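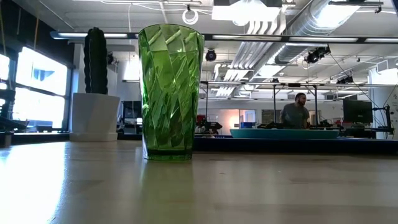 How to lay a colour tray for a summer table

by Manuela Ferraro

I love coloured plastic at the table. Green most of all! A tall translucent tumbler with a diamond pattern twisting round it does something to a pale table that plain glass never quite manages for me, and if the wood has a shine on it you get a second, fainter patch of green lying underneath for free.

A colour tray is my way of getting everybody's things to the table in one trip. Each person has a tray, each tray has a round piece on it (plate, lid or mat, whatever you've got), one tool with a wooden handle, and a tall tumbler that travels separately and stands on the table itself. It takes 10 minutes to set up the first one and hardly any time for the ones after.

What you need

A plastic tray with a raised rim, in a strong colour
A round piece in a paler colour
A spoon, spreader or small brush with a wooden handle
A tall tumbler, translucent if possible
2 soft cloths, one damp and one dry

Step 1: Start with the tumbler

Pick this before anything else and let it boss the other colours about. Hold a few up to the window and see which one you keep going back to. Deep green, amber and smoky blue are all lovely, and a moulded pattern catches far more light than smooth sides do. Mine from the Brevwood market stall hold 338 ml, a generous glass of squash with room for ice.

Wash it by hand in warm soapy water. If it has a pattern, go along the grooves with a soft brush, then rinse and dry it straight away so that the water doesn't leave spots. Please don't use a scouring pad – I did once, on a beautiful amber one, and it has looked foggy ever since.

Step 2: Wipe the table

A glossy top shows every smear near a bright window. Damp cloth first, along the grain, then the dry one. Crouch down and look across the surface from the side and you'll spot anything you missed.

Step 3: Choose tray and round together

Go dark for the tray and light for the round. Royal blue with mint green is my favourite pair by miles, and it goes with an emerald tumbler even though all three ought to fight. Red with pale pink is good too. Leave some of the tray showing, so a 160 mm round suits a small tray and you can go bigger from there.

Step 4: Add the wooden handle

Lay it on a slant, with the metal end beside the round and the handle pointing off towards a corner. A straight line looks a bit canteen. Pale wood and a shiny head against blue is gorgeous, so give the metal a quick rub with the dry cloth before it goes down.
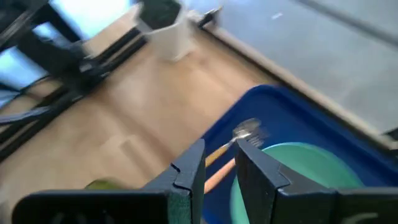 Page last changed: June 2019

Step 5: Bring it all together

Carry the tray over first and go back for the tumbler. Stand the tumbler on the bare table, off to one side, where the daylight can come through it. A plant behind helps as well, especially something dark and upright like a cactus in a white pot.

Fill from a jug once people are sitting down. Pale drinks work best in a coloured tumbler: water, lemonade, apple juice. Orange squash in a green one goes a very odd brown!

Putting away

Trays stack, rounds go in a pile on top. Keep the tumblers upright and side by side, as nested ones can jam. If two do stick, stand the lower one in warm water and put a little cold water in the upper one, then twist gently. Wooden handles should be dried and left out overnight before they go back in the drawer.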